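3.2 Do turnovers measure the scheme or the schedule?

Claims that a new coordinator has "fixed" a defense tend to arrive early, often before a game has been played. Practice reports supply most of them, and the reports lean on takeaways, which are easy to notice and easy to repeat. We doubt that takeaways can carry this weight, and in this section we test how much of a first-year defensive improvement is left once they are set aside.

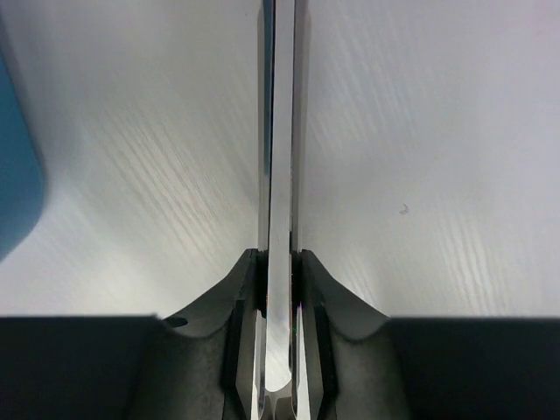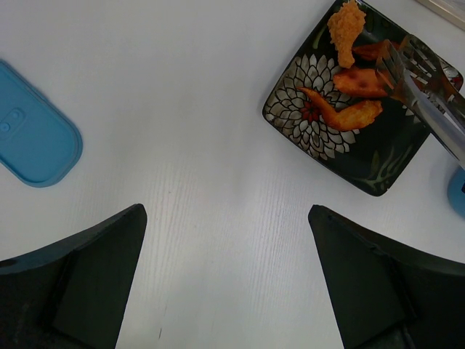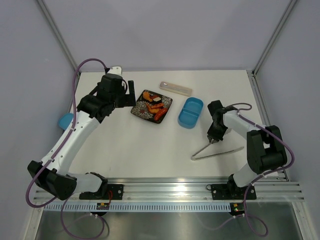
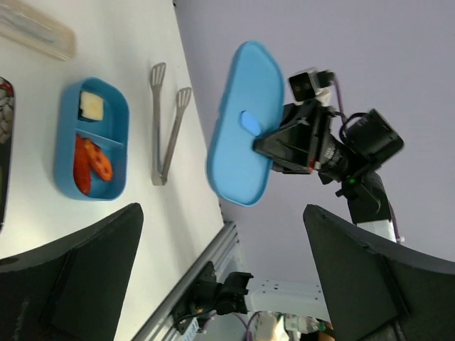
Figure 3. Views at the gripper (first, second and fourth) and across the whole table (third).

Itsuki Sasaki, reading an early draft, objected that a coordinator who teaches his players to strip the ball should get credit for fumbles, and that taking turnovers out of the ledger punishes the very coaches who work hardest on them. We take the point seriously, and the forced fumble is kept as a separate column for that reason. What we do not accept is that the recovery belongs in the same column. A loose ball bounces where it likes, and a defense that falls on most of them in one season gives very little sign of doing so in the next.

The sample covers 54 college teams that changed defensive coordinators between seasons while keeping the same head coach. Teams that changed both were dropped, as the two effects cannot be pulled apart with the data at hand. For each team we compare the last season under the old coordinator with the first under the new one, using yards allowed per play, success rate allowed on early downs, and points allowed per drive. Garbage time is removed by the Heiskanen rule, which stops counting plays once the score passes a set margin in the second half. The rule is crude – a few real comebacks get thrown out with the rest – but we found no better one that could be applied the same way to every game.

On points per drive, most of the 54 teams improved. This is the result that gets quoted, and taken alone it looks like strong support for changing coordinators. It should be read with some care. Coordinators are usually replaced after a bad year, and bad years are usually followed by less bad ones whether or not anyone is fired. To get at this we matched each team with a comparison team that had an equally poor season and kept its staff. The comparison teams improved too, and by nearly as much.

The gap between the two groups shrinks again when short fields are taken out. A defense whose own offense stops fumbling near its goal line will give up fewer points without tackling any better. After that step, nine teams remain whose gains stand clearly apart from those of their matches. Nine is more than zero, and we would not argue that coordinators make no difference. We would argue that the number is too small to support the confidence with which the hires are discussed.

We then drew 1000 random reshufflings of the matched pairs, swapping the labels each time, to see how often a group of nine or more would turn up by luck. It turned up often enough to be uncomfortable. The reader who wants a firm threshold will be let down here, and we prefer that to picking one after seeing the answer.

Two further cautions apply. The first is about play labels. Coverage and pressure calls came from the Wudard charting set, in which one person watches the broadcast view and records what the defense seems to be doing. Safeties are out of view for much of the play. In a small check against the Drendix charts, the two sources gave the same coverage label on 70 percent of passing plays, and the disagreements were worst on third down, where schemes are said to differ most. Any statement that a new coordinator "disguises coverage more" rests on exactly the plays that are recorded least well.

The second is about players. Returning starters are counted from the roster in May, before late transfers. A team listed as replacing its whole secondary may have brought in older players from elsewhere by August, and several in our sample did. We tried adding a transfer term to the model. It moved the estimate a little, in the direction of smaller coordinator effects, and made the error bars wider.

Section 3.3 repeats the comparison for second-year coordinators, where the matching is harder and the sample is thinner still.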